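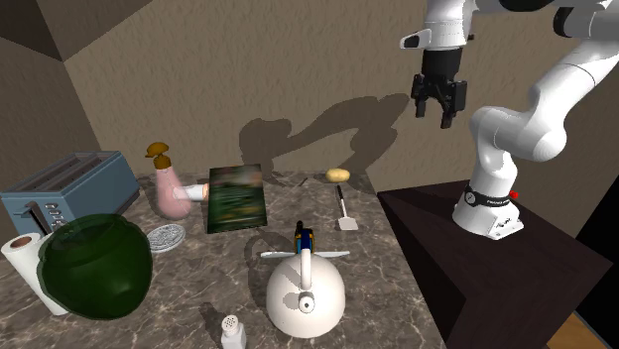
Calloway Counter Kit, version two: a review
Dexter Dunleavy
November 18, 2022

Calloway is a simulated kitchen for recording demonstrations. It loads an arm, a stone-topped counter and a set of household objects, lets an operator drive the arm by hand controller, and writes each attempt to disk as an episode for imitation learning. We used it at Fornby to gather a first set for a pick-and-place policy. What follows covers installation, the scene, the two cameras, the recording tools and the export. I paid for the standard licence and have no connection with the makers.

Setup

Installation took most of a morning, nearly all of it spent on graphics drivers. The manual assumes a clean machine and says little about what to do with an older one. Once the drivers were right the kit ran without a crash for the whole of the test.

The controller calibration is a separate program and has to be run before the main one. Do it again whenever the controller is unplugged. If you skip it the arm still moves, but the wrist drifts slowly to one side, and the drift is recorded in the actions along with everything else. I lost a batch of episodes that way.

The scene

The arm is a Franka with a two-finger gripper, mounted on a pedestal at the right-hand end of the counter. The default layout gives it a toaster, a kettle, a pump bottle, a spatula, a potato, a shaker and a large green pot, with a few smaller things between them. Object positions can be fixed, drawn from a list or scattered at random within a margin.

Random scatter is the setting to use, with care. It checks that objects do not overlap when placed. It does not check that the gripper can get to them. Items behind the kettle are the usual problem, and an operator can waste a minute working out that an approach does not exist. I would like a reach test before the episode starts. For now the quickest answer is to reject the layout and draw another.

Shadows are cast by the arm as well as by the objects, and the light can be moved between episodes. Leave this switched on. A policy trained by us under one fixed light did well until the light moved, then closed its fingers short of the target.

The stone texture is busy. Pale veins run all over it, and thin pale objects such as the knife are hard to pick out at low resolution. A plain worktop is supplied as an option. I recorded on both and would keep the veined one in any serious set, at perhaps half the episodes.

Cameras

Two views are recorded by default, one fixed in the room and one mounted at the gripper. The fixed view is good for judging the approach and poor for judging the grasp, as the arm often stands between the camera and the work. The wrist view has the opposite strengths. Near the counter it shows both fingers and whatever is between them, though a narrow object seen edge-on can shrink to little more than a line, and the context of the rest of the counter is gone.

Neither view alone was enough for our operators. With the fixed view only, they came down beside the object. With the wrist view only, they lost track of which object they had been asked for. Display both, side by side, and make the wrist view the larger.

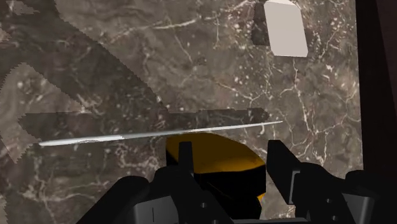

Recording and labelling

An episode starts on a button press and ends on a second one. The instruction is typed beforehand or taken from a list. Each episode can be marked good, failed or unsure, and I recommend making full use of the last. Operators forced to choose between two marks will call a doubtful grasp good.

We recorded 200 episodes over the test, of which 160 were kept. Most of the rejected ones were long hesitations at the start, where the operator had pressed the button before deciding on an approach. The kit has a trim tool for this, but it works on one episode at a time - a batch version is badly needed.

Flat items deserve a mention. The dark green one, which I took for a book, was the hardest thing in the set to handle. The fingers have to come in at its edge with the wrist at the right angle, and operators tended to press down on top of it instead.
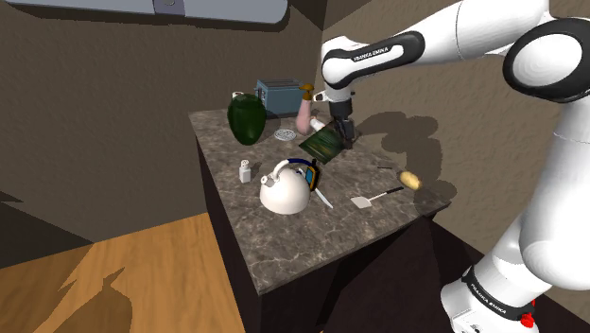
Pushing it to the edge of the counter first is a fair strategy, and two of our operators arrived at it separately, but it gives you a different kind of demonstration from a direct grasp. Decide beforehand which you want and write it into the instruction. Mixed strategies under a single label did us no good in training.

Export

Episodes are written in the kit's own format and converted with a command-line tool. Conversion of 100 episodes took almost 60 minutes on our machine, which is slow. The converter for Iteo dropped the gripper width from every step until I found the flag that keeps it. The flag is off by default and is described only in the release notes. The Endunness converter had no such fault.

Timestamps on the two cameras agreed in every episode I checked.

Verdict

Calloway is a sound tool for building a small or middling set of demonstrations. Contact between the fingers and hard objects is believable, the two-camera display is well laid out and the unsure mark is a sensible addition. The weak points are random layouts that cannot be reached, trimming by hand and a slow converter. Version one users should upgrade for the wrist view. Anyone planning a very large set should wait for batch trimming, which the makers list for February.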